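縫製スタッフ（布カバー・袖カバー製作）募集のお知らせ

株式会社Dunmontでは、縫製室で布カバーの製作と補修を担当するスタッフを募集しています。採用人数は2名です。

仕事の概要

当社は、動く部分を覆うための布製カバーを受注生産しています。形は筒状のものが大半で、細かくひだを寄せた蛇腹状の袖、ゴムで口を絞った短い筒、面ファスナーで開閉する巻き付け式の覆いなどがあります。服の縫製とは違い、仕上がりの見た目より、曲げたときに突っ張らないこと、口がずれないこと、ひだが偏らないことを優先して作ります。

「Nendov」は当社の袖カバーのシリーズ名です。寸法違い、口の仕様違いを合わせて、現在329の型紙があります。新しく入る方には、このうち注文の多い型から順に覚えていただきます。すべてを暗記する必要はありません。型紙は番号順に棚に吊ってあり、裁断指示書に番号が書いてあります。

黒い生地の注文が多く、一日のほとんどを黒い布と黒い糸で過ごす日もあります。手元灯は各席にありますが、縫い目が見えにくい作業になりますので、応募の際にご承知おきください。見学のときに実際に黒の端切れを縫っていただくことができます。

担当していただく作業

・裁断
型紙を生地に置き、チャコで写して裁ちます。重ね裁ちは三枚までとしています。薄手の生地は滑るため、文鎮と裁断用クリップを使います。電動の裁断機もありますが、入社後しばらくはハサミで作業していただきます。

・ひだ寄せ
粗い針目で二本縫い、糸を引いて指定の長さまで縮めます。ひだの深さをそろえ、しつけで押さえてから本縫いに回します。深いひだの型は引きすぎると一か所に固まるので、四等分の印を先に付けてください。印を付けずに寄せたものは、検品で戻ってくることが多いです。

・本縫い
職業用の直線ミシンを使います。伸びのある生地はロックミシンで縫います。筒に縫った後の口の始末は、腕ミシンを使う型と、手でまつる型があります。腕ミシンは経験者が少ないため、使えない方には社内で教えます。

・ゴム、ひも通し
口の部分にゴムまたは平ひもを通します。ゴムの長さは型ごとに決まっています。ロットによって伸び方が違うので、箱を開けたら最初の一本を試し通ししてから切ってください。

・補修
使用後に戻ってきたカバーのほつれ、擦れ、穴をふさぎます。汚れのあるものは先に洗い場へ回します。裾が内側に巻き込むようになってしまったもの、ひだの山だけが擦れて薄くなったものなど、傷み方はさまざまです。直すか作り直すかの判断は縫製室の責任者が行いますので、迷ったときは赤い札を付けて保留の箱に入れてください。

・検品、袋詰め
寸法、糸始末、針の残りを確認します。検針器を通した後、型番のラベルを入れて袋詰めします。発送は別の担当が行います。

・出張での採寸と試着
月に数回、納入先に伺って採寸をしたり、仮縫いのカバーを当ててみたりします。床に膝をついての作業や、狭いところに手を入れてのひだ直しがあります。最初のうちは必ず先輩が同行します。出張が難しい方は、室内作業のみの勤務も可能です。応募書類にその旨をお書きください。

勤務場所

Heinonenビル三階 343号室（縫製室）

縫製室は土足禁止です。室内履きは各自でご用意ください。かかとのあるものをお願いしています。床はリノリウム張りで、針を落としたときはその場で作業を止め、磁石で探してから再開する決まりです。

室内には裁断台が二台、直線ミシンが六台、ロックミシンが三台、腕ミシンが一台あります。生地の反物は入口側の棚に立てて置いています。反物の移動は台車で行いますが、棚からの上げ下ろしは人の手になります。一人で持つのが難しいものは声をかけて二人で運んでください。

休憩室は同じ階にあり、冷蔵庫と電子レンジが使えます。縫製室内への飲み物の持ち込みは、ふた付きの容器に限り、裁断台から離れた棚に置く場合のみ認めています。

勤務時間

基本は9時から17時まで、休憩1時間です。短時間勤務を希望される方は、10時から15時までの勤務も選べます。いずれの場合も週三日から相談に応じます。

残業は多くありませんが、年度の変わり目に補修の依頼が重なります。今年の2月には、戻ってきたカバーが棚に入りきらず、休憩室の隅まで箱を置きました。この時期は一時間程度の残業をお願いすることがあります。家庭の事情などで残ることができない方に無理にお願いすることはありません。

休日は土日祝日、夏季、年末年始です。

雇用形態と待遇

パート社員としての採用です。試用期間は三か月で、期間中も時給は変わりません。時給は経験と担当できる作業を確認したうえで決め、面談の際に書面でお示しします。

交通費は規定により支給します。社会保険は勤務時間が加入条件を満たす場合に加入していただきます。作業用のエプロン、糸切りばさみ、指ぬき、メジャーは貸与します。使い慣れた道具がある方は持ち込んで構いませんが、ハサミには名前を付けてください。取り違えが何度かありました。

半年ごとに面談を行い、担当できる作業が増えた方は時給を見直します。正社員への登用制度もありますが、縫製室では枠が限られています。

応募条件

次のいずれかに当てはまる方を対象とします。

・職業用または工業用ミシンの使用経験がある方
・家庭用ミシンで、袖付けやファスナー付けまで一人でできる方
・縫製、服飾、手芸に関する学校または講座を修了した方

年齢、性別は問いません。ブランクのある方も応募できます。立ったままの裁断作業が続く日がありますので、体調面で心配のある方は面談でお話しください。座って行う作業を中心に割り振ることができます。

次のような経験がある方は、面談でお聞かせください。必須ではありません。

・カーテンのひだ取り、舞台衣装、着ぐるみ、ペット用品など、服以外のものを縫った経験
・型紙の修正、グレーディングの経験
・伸縮性のある生地や、裏に樹脂を貼った生地の縫製経験
・補修、かけつぎの経験

使用する生地について

主に使うのは、ナイロン、ポリエステル、綿との混紡です。いずれもEvis倉庫から週に二度届きます。届いた反物は、織り傷と色むらを見てから棚に入れます。黒は同じ品番でもロットで色が少し違うため、一つのカバーに違うロットの生地を混ぜないでください。袖の上半分と下半分で色が違って見えるという指摘を受けたことがあります。

艶のない生地は縫い跡やチャコの線が残りやすく、つけたまま検品に回すと見落とされがちです。チャコは白と水色の二種類を置いていますが、黒には白を使い、縫い終わったらブラシで落としてください。水で消える印付けペンは、樹脂引きの生地には使わない決まりです。

布の粉や糸くずが出ます。アレルギーのある方はマスクを着用していただけます。マスクは会社で用意しています。

入社後の流れ

最初の一週間は、端切れでの練習と道具の使い方の確認をします。直線縫い、筒縫い、ひだ寄せの順に進めます。その後、袋詰めと検品を手伝いながら、製品の型を覚えていただきます。

一か月を過ぎたあたりから、短い筒の型を一人で担当します。蛇腹の型は寄せる長さがあるため、早い方でも二か月目からになります。急がせることはしませんので、縫い直しが出たときは隠さずに出してください。縫い直しの数で評価を下げることはありません。理由を紙に書いて残し、型紙や手順を直すために使っています。

補修は製作よりも後に覚えていただきます。元の縫い方がわからないと、どこまでほどいてよいか判断できないためです。

選考方法

書類選考の後、面談と実技を同じ日に行います。所要時間は二時間ほどみておいてください。

実技では、用意した布で短い筒を一つ縫っていただきます。ひだ寄せを含みますが、ひだの均一さだけで合否を決めるものではありません。印の付け方、糸の始末、片付けまでを見ます。ミシンは当社のものを使います。試し縫いの時間を取りますので、初めて触る機種でも差し支えありません。

結果は面談から一週間以内に、郵送またはメールでお知らせします。

応募方法

下記の書類を郵送するか、縫製室まで直接お持ちください。

・履歴書（写真貼付、様式は自由）
・縫製の経験をまとめたもの（様式自由、手書き可。何を縫ったか、どのミシンを使ったかがわかれば足ります）
・希望する勤務日数と時間帯、出張の可否を書いたメモ

自作のものの写真や小さな見本を同封していただいても構いません。見本は返却しますので、返送先を明記してください。

締め切りは2025/3/31必着です。

送付先
株式会社Dunmont 縫製室 採用係
Heinonenビル 343号室

お電話でのお問い合わせは内線721で承ります。代表番号におかけのうえ、縫製室の採用係とお伝えください。ミシンの音で呼び出しに気づかないことがあります。つながらない場合は、昼の休憩時間を避けてもう一度おかけください。

よくいただくお問い合わせ

自宅での内職を希望される方へ。現在、内職の募集はしていません。検針と寸法確認を室内で行う都合上、縫製はすべて縫製室で行っています。

見学を希望される方へ。応募前の見学を受け付けています。前日までにお電話ください。髪の長い方はまとめ、袖口の広がらない服でお越しください。機械縫いの最中は席の後ろを通らないようお願いします。

掛け持ちを希望される方へ。他のお仕事との兼業は可能です。勤務日を月の半ばまでに翌月分として提出していただきますので、そのときに調整してください。

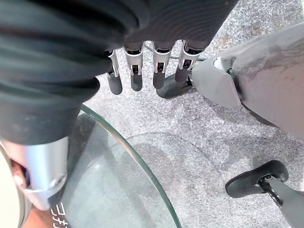 なお、車での通勤はご遠慮いただいています。自転車置き場はビルの裏手にあり、登録のシールを総務で受け取ってから使えます。見学や面談の日は、シールなしで停めていただいて構いません。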